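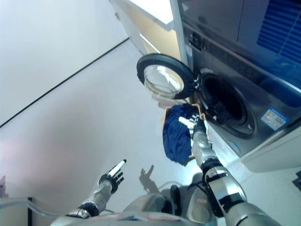 Front-loading washer with the door open, seen from above.

Film Festivals and Events, Unit 4: How a festival picks its films
Instructor: Kaede Aoki

Last week covered who pays for a festival. Today is about selection, using the Ustmont festival as the main case. Ustmont is a mid-sized event held each September. It has no film market, so selection is most of what its staff does from February on.

1. Submissions
Ustmont received 631 feature submissions in its last cycle. It had 40 feature slots. Short films go through a separate office and are not counted here. The fee rises after the early deadline, and most entries still come in during the final days.

2. Screening
Each film is assigned to two screeners, who watch the whole thing and write half a page. If they disagree, a third person watches it. Films with one strong yes move up even if the other report is weak. Compare this with Stiltton, where scores are averaged. Averaging tends to favor films that everyone finds acceptable.

3. Programming
Programmers see everything that moves up, plus films they invited themselves. Invited films pay no fee and skip step 2. At Ustmont these fill close to half the program, a point of regular complaint from filmmakers.

4. Premiere status
Know these terms: world, international, national, regional. A festival may turn down a film it likes over a premiere it can't have. The Sakamoto reading gives a good account of one such case, told from the sales agent's side.

5. Venues
The opening film plays in the Stetatano, which seats 350. The other halls are smaller. Running time matters more than students expect, as a three-hour film takes up two evening slots.

For next class
Read Sakamoto, chapter 3. Write one page on whether invited films should be listed separately in the catalog. Bring a printed copy.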